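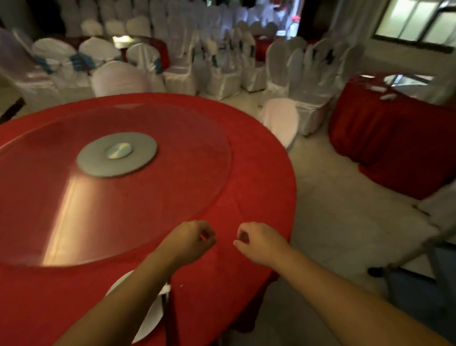 Marlene asks why a banquet table needs a spinning tray at all. Can't people just pass the food?

Great question, Marlene! At a big round table, the dish you want is often on the far side. Passing a heavy, steaming bowl past everybody's elbows is a spill waiting to happen. A lazy Susan brings the food to you - one gentle push and the dumplings glide over! Hidden inside the base is a part called a bearing. It lets the top turn smoothly, even when it's loaded with food.
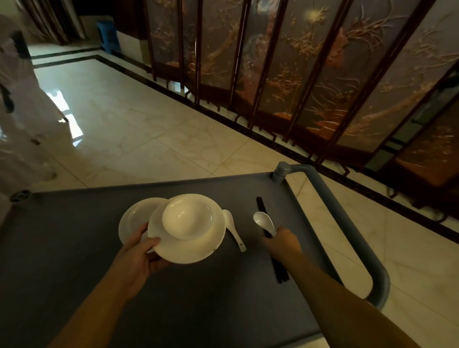 Every guest gets a set of tableware, and the set has its own clever design. A soup bowl can drip, so it needs something to catch the drops. See how the white bowl sits on a saucer? Problem solved! The short, deep spoon is for soup, and the chopsticks are for picking up noodles, vegetables and slippery mushrooms. You need 2 chopsticks to make a pair, and they work like long extra fingers.
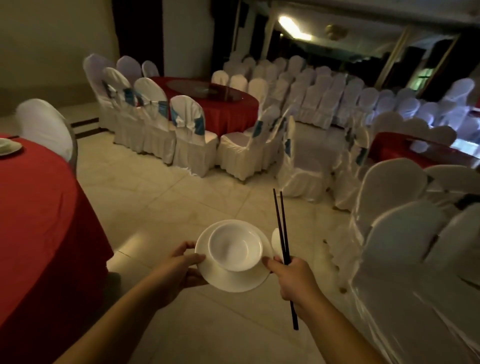 Bowl, saucer, spoon and chopsticks, all in two hands.

Try it at home! Put a bowl on a small plate and see how carefully you can carry them across the kitchen.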